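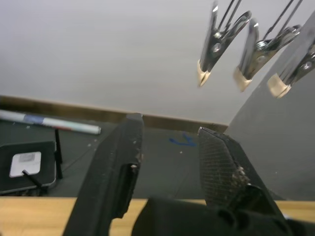
베셀라 오브라도비치
드라스우드 시연기록실 상주 작가

제4호 시연에 관한 보고

드라스우드 시연기록실은 2022년 10월 15일 제4호 과제의 원격 시연을 실시하였다. 과제는 철사에 매달린 금속 집게 하나를 벌려 떼어 낸 뒤 매트 위에 내려놓는 것이었다. 조작은 군힐 브뢴둠 주임이 담당하였으며, 본인은 규정에 따라 기록을 맡았다.

브뢴둠 주임은 옆방 조종석에 앉아 양손을 손잡이에 얹고 손목 화면만을 보았다. 규정 제25조는 시연자가 작업 중 말하는 것을 금한다. 기계가 배워야 할 것은 손의 움직임에 한하며, 망설임 또한 움직임으로 기록되기 때문이다.

첫 시도에서 주임은 집게 가까이까지 손을 올린 뒤 멈추었다. 60초가 지났다. 본인은 기록지에 '정지'라고 적었다. 주임은 손을 조금 물렸다가 다시 올렸고, 같은 높이에서 또 멈추었다.

시연이 끝난 뒤 본인은 정지의 사유를 문의하였다. 주임의 답변은 다음과 같다.

"부친께서 사진관을 하셨습니다. 인화지를 그런 집게에 걸어 두셨는데, 마르기 전에는 손대지 말라고 하셨습니다."

집게에는 아무것도 걸려 있지 않았다고 본인이 지적하자, 주임은 알고 있다고 답하였다.

해당 기록의 삭제 여부를 두고 라그나르손 실장의 결재를 구하였다. 실장은 삭제를 지시하지 않았다. 이후 동일 과제의 시연은 거의 500회에 이르렀고, 주임은 매번 같은 자리에서 멈추었으나 그 시간은 차츰 짧아졌다.

11월, 학습을 마친 기계가 처음으로 단독 수행에 들어갔다. 조종석은 비어 있었고 주임은 본인 곁에 서 있었다. 기계의 손은 일정한 속도로 올라가다가 집게 앞에서 멈추었다. 본인은 시계를 보지 않았다. 주임이 규정을 어기고 낮은 목소리로 말하였다.

"이제 다 말랐습니다."

손가락이 집게를 물었다. 기록지의 해당 칸에는 '정지 후 재개'라고만 적었으며, 발언은 기재하지 아니하였다.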